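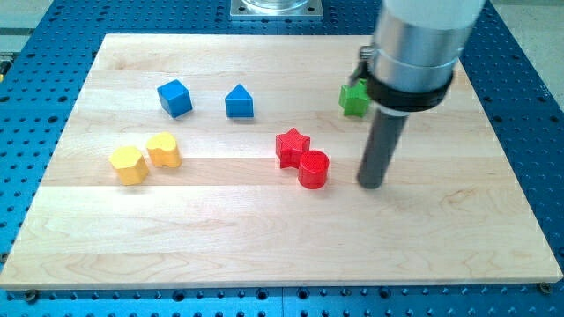 Skakier planner, day 30. It has opinions about which block to push first. I have different opinions. We are not speaking.

---

Swapped the cost function last night. Paths are now 3 times shorter, and every one of them goes straight through the red star. Technically efficient.

---

Perception update: the pentagon is a house, the house is a cube, the cube is "unknown, 0.51". Blamed the lighting. It was a transposed matrix. It's always a transposed matrix.

---

Tetsuya Minami asked why the replanner fires 289 times per push. I said it was being thorough. He's asked to see the logs.

---

He has seen the logs. A stale timestamp, so each new pose looked older than the last one and the planner kept starting again. One line to fix, around 3 days to find.

---

Fix is merged on the Geno branch. Next up, rotation. If anyone has a decent way of telling a hexagon which way it's facing, my inbox is open.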